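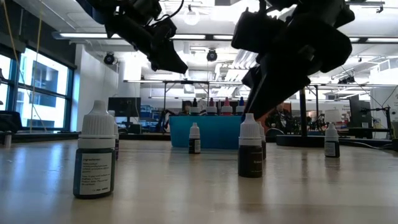 Turcombe Books Seeks Readers for Nonfiction Award Panel

11/03/2020
By Do-yoon Ahn

Print | E-mail

Turcombe Books is looking for readers to join the panel for the Oleck Prize, given each year to a first book of nonfiction on law, history or public life. We need seven readers for the coming round. You do not have to work in publishing or teaching to apply.

What readers do

Each reader gets six books, mailed in one box at the start of the reading period. For each book you write a report of up to 2,000 words and fill in a short score sheet. Reports should say what the book argues, how well it uses its sources, and whether a general reader could follow it. Please do not summarize chapter by chapter. We have the books here and can do that ourselves.

Reading runs through the end of June. After that there is one meeting by phone, at which the panel agrees on a shortlist. The final choice is made by the editors at Turcombe.

Who can apply

Applicants must be 18 or older and live in the United States. We want people who read serious nonfiction on their own time and can write clearly about it. Librarians, booksellers, retired teachers and members of reading groups have all served before. People who have been in prison, or who have family members there, are encouraged to apply, as several of the books this round deal with courts and sentencing.

You may not serve if you have a book under contract with Turcombe or with our paperback imprint, Zodidton. If you know one of the authors personally, tell us when the list goes out and we will swap that book for another.

Payment

Readers are paid $50 for each report, by check, once the report and score sheet are both in. You keep the books. Large-print copies or audio can be arranged for most titles if you ask when you apply.

How to apply

Send a letter of one page telling us what you have read lately and what you thought of it. Include a review or report you have written, published or not. A school paper is fine if it is about a book. We do not need a resume.

Letters can be mailed to the Turcombe office or dropped off at the front counter during store hours. Mark the envelope "Oleck readers." Everyone who applies will get a reply, including those we can't use this time. Names of applicants stay on our list for the next round unless you tell us to remove yours.

Print | E-mail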